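Patden Table Linen, open day notes
Posted 2025-08-07

Cleson opened its Patden site to trade visitors again this year. I went mainly for the weaving shed and the sample rooms, having missed both at the May event. The tour takes 2 hours and starts at the goods entrance. Parking is on the north side. Safety shoes are not required, but the floor in the shed is oily near the warping creels.

The weaving shed runs 15 looms, all set up for placemat and runner widths. Changeover between patterns was not shown. The guide gave a minimum order of 2,000 pieces per colorway for contract customers, with smaller lots drawn from stock. Finished lengths are cut, inspected on a lit board and moved upstairs on carts.

The sample room is carpeted in gray and kept fairly dim. Striped pieces are laid out on a light wooden table with rounded corners, so that buyers can judge how the material lies and how it behaves at a table edge.

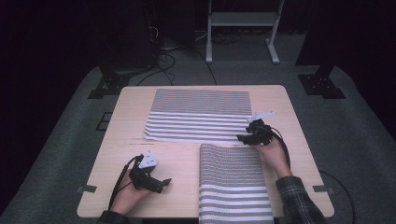 The stripe is graded. It starts as fine, closely packed lines and opens out to wider bands of white and gray. On a long table this gives each setting a clear top and bottom, which matters to anyone laying out a dining room: one piece turned the wrong way shows up at once. Cleson sells the range as Calado and lists 5 colorways. I asked whether a symmetrical version was planned and was told no.

Close up, the ground is a tight basket weave in a muted taupe-brown with small white flecks. The narrow white lines are regularly spaced and the broad white bands carry the same crosshatched texture as the rest.

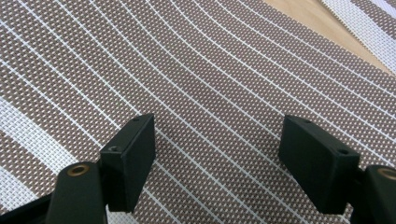 Cleaning advice from the sales desk was brief - wipe down, dry flat, do not iron. Pieces should be stored flat as well. A rolled edge is slow to settle, and the desk suggests leaving a new mat under a tray overnight before first use. I would have liked shrinkage figures, but the printed data sheet covers only size and weight.

Furniture on the site comes from Jukent, a joinery shop in the same town. The tabletops are pale with a fine, close grain, and they reflect a good deal of light. For comparing colors that is a drawback, and I ended up carrying two samples to the window. For judging contrast at the edge of a mat it works well enough.

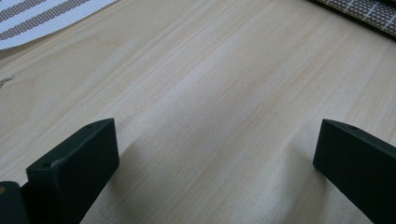

Pale wood tabletop with fine grain, sample room, Patden.

The last stop is the seconds shop by the exit. Prices are marked on the shelf, card payment only. Stock on the day was mostly runners, with a few mats in mixed colorways. Registration for the next open day is through the Cleson trade desk.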